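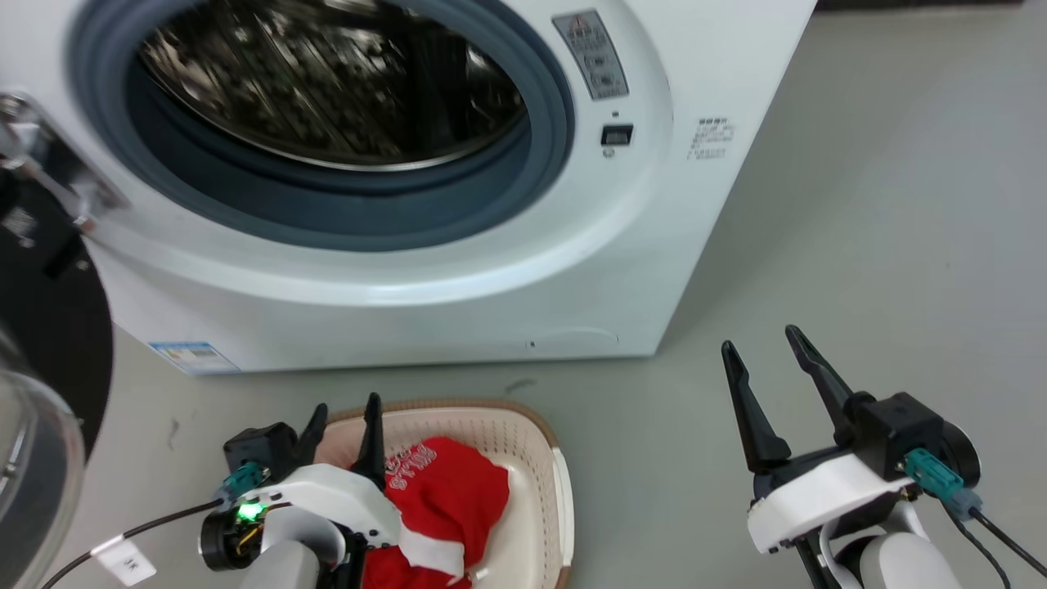 Section 8: Washing and re-fitting your Stanis sofa covers

Okay, so you've had your Stanis a while and somebody has spilled something on it. Mine was tomato soup, in January, two weeks after I got the thing. The covers are made to come off and they do wash well, but getting them back on takes a bit of patience. I've done it more often than I'd like to admit, so let me walk you through it the way I do it at home.

Before you start

Check the tag inside the zipper. If it says Celtmont, you have the cotton weave and can follow everything below. If it says Holanda, you have the wool blend, and that one goes to a dry cleaner. Please don't try it at home, even on a gentle cycle!

Taking the covers off

1. Pull the seat cushions out and stand them on end. Unzip from the back corner.

2. Squeeze the foam in half lengthwise and slide it out. Don't yank on the cover – the corner seams are the weak spot.

3. For the arm covers, peel the hook tape slowly, starting at the floor and working up.

4. Write L or R on a safety pin tag for each arm. They look the same when they're off the sofa. They are not the same.

Washing

5. Close every zipper and turn the covers inside out.

6. Wash the seat covers in one load and the arm and back covers in another. A front loader is best if you have one, and the big ones at the laundromat are great for this.

7. Use cold water, a mild liquid detergent and a slow spin. No bleach, no fabric softener.

Note: Wash all the covers together in the same week, even the clean ones. Silvana Lopes, who cuts our fabric at Gollwood, talked me into this. The color softens a little with each wash and you'll spot a lone washed cushion from across the room.

Caution: Do not tumble dry. I shrank a seat cover this way and it never closed again.

Putting them back on

8. Hang the covers until they're just barely damp. They have some give at that stage and go on much easier.

9. Fold the foam in half again, push it all the way to the front corners, then let it open up.

10. Work the zipper a few inches at a time, tucking the foam in with your free hand.

11. Press the hook tape down from the top of the arm to the floor.

12. Leave the cushions standing up overnight before anybody sits on them.

If a zipper pull comes off, don't force it with pliers. Write to Natanael Magalhães in our parts room and he'll mail you a new one. Spare pulls are part number 55.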